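Fórum > Casa e obras > Pintura e paredes > Parede bicolor junto a janela metálica

Parede a duas cores com friso: a tinta verde parece mudar de tom perto da janela

Wenceslao Figueroa
Tenho uma sala com parede branco-acinzentada em cima, um friso horizontal estreito e verde por baixo. A janela é grande, de caixilho metálico escuro com várias divisões. O verde foi aplicado em novembro, duas demãos, tudo da mesma lata (Vernum acetinado, base aquosa). Junto à janela vejo um verde mais fechado; mais longe parece menta. Quero repintar só o troço próximo da janela. Dá para emendar sem se notar? O friso está a 143 cm do chão e a parede não tem humidade, já medi.

Keerthana Rodrigues
Antes de abrir a lata, confirme se existe mesmo diferença de cor. Uma parede perpendicular à janela recebe luz rasante, e um acabamento acetinado reflete de forma desigual conforme o ângulo. O teste é simples:
– pinte um cartão A4 com a tinta que sobrou, duas demãos, e deixe secar 24 horas;
– encoste-o à parede junto à janela e depois na outra ponta, por volta do meio-dia;
– repita à noite, só com a luz do teto.
Se o cartão acompanhar a parede nos dois sítios, a tinta está igual e a variação é da luz. Repintar não altera nada. Se o cartão destoar só num deles, há diferença de película ou de desgaste, e nesse caso pinta-se o pano inteiro, de canto a canto. Emendas a meio de uma parede em acetinado ficam sempre visíveis de lado.

Cirilo Becerra
Passe outra demão e pronto. O meu ficou bem.

Araceli Solís
Concordo com o teste do cartão. Acrescento a parte do friso, que costuma ser onde o trabalho corre mal.
Em contraluz, a zona alta da parede fica lavada e o olho perde a referência do branco. O verde logo abaixo do friso parece então mais claro do que é.

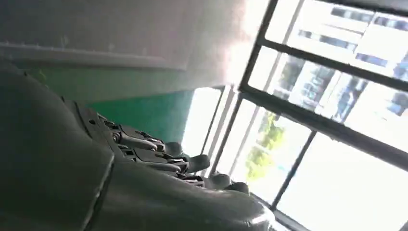

Para eliminar a dúvida, use mate em vez de acetinado na faixa inferior. Perde-se alguma resistência à lavagem, mas o reflexo desce bastante. Na Stokwood de Salinas afinam a mesma referência em mate, desde que se leve o código da lata.
Sequência que uso: lixar com grão 147 – perdão, 150 –, aspirar, fita no bordo inferior do friso, uma demão com rolo de pelo curto, esperar o tempo da ficha técnica, segunda demão. Retirar a fita cerca de 30 minutos depois da última passagem, puxando a 45 graus. O friso pinta-se no fim, a pincel, no tom da parte de cima ou ligeiramente mais escuro.

Comentários

Wenceslao Figueroa: Fiz o cartão. Igual nos dois sítios. Fica como está até à primavera, depois passo a mate.

Daithí Corrigan: Em Zaltville tive o mesmo com um cinzento. Uma cortina translúcida resolveu metade.

Keerthana Rodrigues: A cortina ajuda, mas convém ser branca neutra. As de tom creme puxam o verde para o amarelo.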